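Skulteo Help > Perception > Visual SLAM > Tracking and relocalization

Search questions Search in: all topics

Browse Unanswered Tags Guides Sign in

Stosine trajectories jump when I localize against a saved map

Asked 22nd May

I have a set of 118 recordings made with a hand-held gripper that has a wide-angle camera on it. I run them through Stosine to get a 6-DoF trajectory for each one. The map is built once from a separate slow pass through the office, saved, and every recording is then localized against it. Intrinsics and the camera-to-IMU transform came out of Chettiar and the reprojection error was low, so I don't think calibration is the problem.

31 of the recordings come back with a jump in position. The track is smooth, then it moves by half a meter or so between two frames, and then it's smooth again from the new place. The log says "relocalized" at the jump and nothing else. No lost frames are reported before it. I've attached one frame from close to a jump.
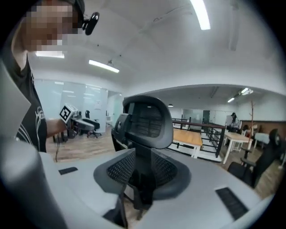 The mapping pass was done with the default settings: full-resolution images, feature budget left alone, loop closure on. I have not used any image mask, either for the map or for the recordings. I did wonder if I should, as the gripper body takes up most of the lower half of the view, and it has edges that don't move at all relative to the camera. The other thing I can think of is the ceiling lights, which are bright and look a lot like each other. I would like to know which of these to fix first, and whether I have to rebuild the map or can just rerun localization.

I also tried lowering the inlier threshold. That gave me more jumps.

Reply, accepted

Mask first. Anything fixed to the camera gives the tracker points that say "we have not moved." The outlier rejection throws most of them away while you're moving, but when you slow down they pass, and they pull the pose. Draw a polygon over the whole gripper body, including the finger on the left and both black pads, and go a few pixels past the edges. If the fingers open and close, mask the full range they sweep through. One static mask for everything is fine.

You do need to rebuild the map. If it was made without a mask, it may have gripper corners stored as landmarks, and masking the recordings won't take those out.

Then raise the inlier threshold back to the default or above it. A lower number means it accepts a weaker match, so more jumps is what I'd expect. "Relocalized" with no lost frames usually means the track got weak enough to trigger a place lookup without failing completely, and the lookup picked the wrong keyframe. Frosted glass on one side of the room won't help, because it gives you few stable points of its own.

For the lights, turn exposure down a little before you record again. I wouldn't mask the ceiling. The corners of the fixtures can be good landmarks.

Second reply

You have a marker on that cube. Why not use that instead of SLAM? I had the same trouble with Karkinen's tracker and moved everything to tags.

Third reply

I wouldn't use the cube as an anchor. It's in someone's hand in that frame, so its pose in the room isn't known. A tag only fixes the map if it stays put. Print a separate one with a different ID, tape it flat to a table, and get it in view at the start of each recording. You should mask people too if they stand that close to the lens, and the handheld cube along with them. A per-frame mask works in Stosine if you pass a folder instead of a single file. The file names have to match the frame names exactly or it skips them without a warning.

Comment from the asker

Rebuilt the map with a polygon mask and put the threshold back to default. I'm down to 8 recordings with a jump. In 6 of those a person fills a good part of the view, so I'll try the per-frame masks next. Exposure is unchanged so far.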